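Pendel Evidence Intake Cabinet, 36-Bay

Overview
The Pendel cabinet stores bagged physical evidence between collection and transfer to a property room or laboratory. It is intended for police stations, sheriff's offices and campus departments where officers deposit items outside property room hours.

Operation
The depositing officer signs in at the keypad, enters the case number and selects an open bay. Closing the door locks it. The officer who made the deposit cannot reopen it. Release requires a property custodian's credential, and both entries are written to the log with the time and bay number.

The log holds 3,000 entries before the oldest are archived. Export is by USB port behind the service panel. Network export requires the Vindbridge module, ordered separately.

Specifications
Bays: 36, in three sizes
Width: 788 mm
Depth: 600 mm
Body: welded steel, powder coated
Locks: electronic, with keyed override
Power: standard wall outlet, internal battery backup

Installation
The cabinet must be anchored to a wall or a concrete floor. Mark the footprint before delivery and confirm that the doors will clear any adjacent bench or counter. Anchors are supplied for concrete only.
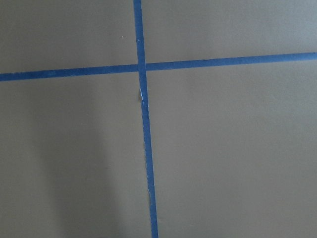

Allow 600 mm of free space in front of the service panel. The keyed override should be held by a supervisor outside the property unit. Each use of the override is logged as a separate event and cannot be deleted from the keypad.

Refrigerated bays are not available in this model. For biological samples, see the Tamer cold locker.

Ordering
Orders placed before the end of October ship with the current keypad. For quotes and replacement keys, contact Katia Grasso in institutional sales. Technical questions go to Trygve Nyberg.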